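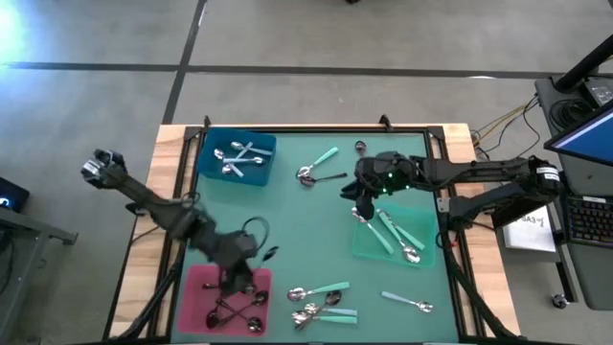
Sorting flatware into bins: by color or by type?

pillai_pantry
Posted 2019-08-01
OK so I finally gave up on the divided drawer tray. We have way too many spoons (blue handled ones, black ones, random strays from potlucks) and I'm switching to open plastic bins, one color of spoon per bin. My sister says I'm nuts and it should go by type. What do you all do?

Werska30
Type, always! Soup spoons with soup spoons. Who goes looking for a blue spoon? You go looking for a spoon that fits in the yogurt.

dishrack1236
Color works great at our house. The black set is for camping and the blue handles stay home, so when we pack I just grab the whole bin and go. Three years and I've only lost one.

Werska30
OK, but that's sorting by use, and the color just happens to match.

dishrack1236
Still sorting by color when I'm standing there with a wet handful from the dishwasher :)

Sowmya Kamath
Do your bins fit in a drawer, or are they out on the counter? I tried open bins in a shallow drawer and the handles stuck up and jammed it every single time. Had to pull the thing out from underneath.

pillai_pantry
Counter for now! I measured the drawer after I bought them, which was dumb.

Nirard
Put a dish towel in the bottom of each one or the clatter will drive you up the wall. I'm with Werska on type, btw.

pillai_pantry
Ooh, good call on the towel. Sticking with color through August, and then my sister gets her turn.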